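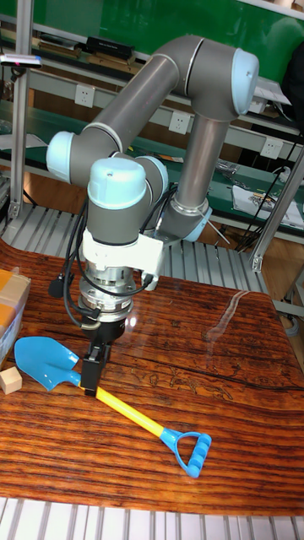
February, notebook, Illport bench

Started a little after two. Task for the afternoon was the shovel again: pick up the toy shovel by the handle, carry it over to the box side of the table, put it down with the blade pointing away from the operator. Hoker want it in the set because it is a tool and not a block, and because the grasp point matters. Fair enough. I still think we are collecting it before we know what we want from it.

Two ways of showing the arm what to do today. First by hand, with the arm in free drive, one of us pushing the wrist about and tapping the pedal to close the fingers. Then by remote control from the desk with the Kulkarni handset. Same start position for both, or as near as we could get it.

By hand: slow but tidy. The arm is heavy around the elbow and wants to swing further than you mean it to, so the path has a bulge in it that no sensible person would plan. The wrist is the other trouble. You push on the bracket because it is the easiest thing to get hold of, the cables get in the way of your knuckles, and you end up turning the last joint a bit without noticing. I went back through the joint log and there is a small twist just before nearly every close. If we train on that, the arm will learn the twist. I have said this before and been told it averages out. I would like to see the plot that shows it averaging out.

By remote: 6 tries, 2 kept. The handset is fine for getting across the table and poor for the last bit, where you want to come down straight over the handle. The lag is not much but you feel it, and everyone does the same thing, which is to stop, wait, nudge, stop again. So the recordings are full of pauses that have nothing to do with the shovel. Bekatex say their tool trims pauses. It does, and it also trimmed the wait while the fingers close, so in the cleaned copy the arm sets off with the gripper half open. Switched the trimming off. Raw files only until they answer.

Grasp point. We agreed on just behind the blade. I argued for the D grip, as that is where a person would hold it, but the fingers sit badly on the ribbed bar and the shovel hangs at an angle you cannot predict. Behind the blade it stays fairly level. Fine for moving it from one place to another. It is no use at all if anybody later wants the arm to dig with it, and the project page does say "tool use". What we have at the moment is carrying a long thing. I will keep calling it that in the labels until someone overrules me.

The table is still a nuisance. The shine comes and goes with the lights and the grain has dark knots in it that the detector likes. Asked again for a matt sheet to put over it. The answer was that variety is good for the model. Perhaps, but this is the same table every time, so I don't see where the variety comes in.

Small cube: left where it was by the box for all runs, as a thing to keep clear of. On one remote run the operator clipped it with the blade and put it back by eye. Marked that run as bad. The operator thought I was being fussy.

Count on the server is 2,471 demonstrations over all tasks. It gets quoted a lot. I opened a handful from the older folders while the arm was being reset and did not like what I saw: runs with no close event, and one where the arm never leaves home. I have no idea how many are like that and neither has anyone else — the counter goes up when a file is saved, whatever is in it.

Tried replay at the end. Took a hand-guided run, shovel back on its tape marks, played it straight through. Good grasp, good carry, put down a bit hard. Then moved the shovel by up to 5 centimetres and played the same file, and the fingers closed on air, as they should. Wrote that down mainly because the replay is what visitors get shown.

To do
- tape over the last joint lock for hand runs, see if the twist goes
- ask Kulkarni for the slow mode on the handset
- write to Bekatex about the trimming, attach the bad file
- check the older folders for missing close events before we add to them
- matt sheet (third time of asking)

Arm parked, air off, handset on charge.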